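Moving to the new kitchen: what changes for members

The Stellcombe shared kitchen closes its Anex Street site at the end of October and reopens on the ground floor of the Virág building, five minutes' walk away. Most of you have already had the short notice by email. This item covers the details people have been asking about at the front desk.

Opening hours stay the same on weekdays. Bakers with an early key can still get in from 5 a.m., and the side door is the one to use before the main entrance opens. Your current key card will work on both doors once it has been updated. Bring it to the desk any day during the last week at Anex Street and Rosimeire Aguiar will do it while you wait. Cards that have not been updated will stop working when we move, and a replacement costs $5.

The new space is 1750 square feet, compared with 1000 at Anex Street. Most of the extra room has gone into cold storage and the dishwashing area, which were the two things members complained about most in the spring survey. The ovens are the same ones, moved over and serviced. The small proofing cabinet is not coming with us. It has needed a new door seal for a long time and the part is no longer made. A larger cabinet is on order and should be in place by the second week.

Storage

Every member gets one shelf in dry storage and one shelf in the walk-in refrigerator, as before. Freezer space is now booked by the half shelf and paid monthly. If you already rent freezer space, your booking carries over at the old price until the end of the year.

Please label everything with your business name and the date it went in. Masking tape and a marker are fine. Anything left at Anex Street after the last day goes to the food pantry if it is sealed and in the trash if it is open. Flour bins with no name on them will be treated the same way, and there are quite a few of those under the long counter right now.

Booking a station

The booking sheet on the wall is going away. From the first Monday in the new building, all stations are booked through Driltora, the scheduling page linked from the members' area. You can book up to two weeks ahead in blocks of one hour. The last 45 minutes of any evening booking should be kept for cleaning, so plan your bake with that in mind. If you run over and the next person is waiting, finish what is in the oven and clear the table for them.

White tables are for assembly, decorating and packing. Raw meat and fish are prepared only on the steel counter next to the hand sink. Wipe the table down before you start as well as after, and put your cloth in the blue bin when you are done.

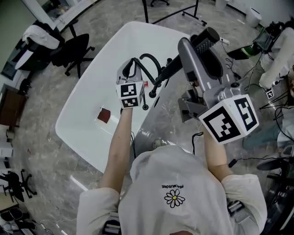
Parking and deliveries

There is no member parking behind the Virág building. The alley is for loading only, with a limit of 15 minutes, and the shop next door needs it clear for its own trucks in the early afternoon. Street parking on the north side is free before 8 a.m. and metered after that.

Have your suppliers use the new address starting the week of the move. Deliveries can be signed for at the desk between 7 a.m. and 3 p.m. We cannot accept chilled goods outside those hours. If your supplier only comes late in the day, talk to Dirceu Brandão about it before you place the order.

Help with the move

We have hired a company for the ovens, the mixers and the shelving. Pans, racks and small tools will be packed by staff. Members are asked to take their own equipment home before the last day and bring it back after we reopen, and that includes stand mixers kept on the open shelves.

Questions about billing should go to Rosimeire. Questions about equipment, or anything to do with the freezer, should go to Dirceu. Both will be at the new building for the whole of the first week.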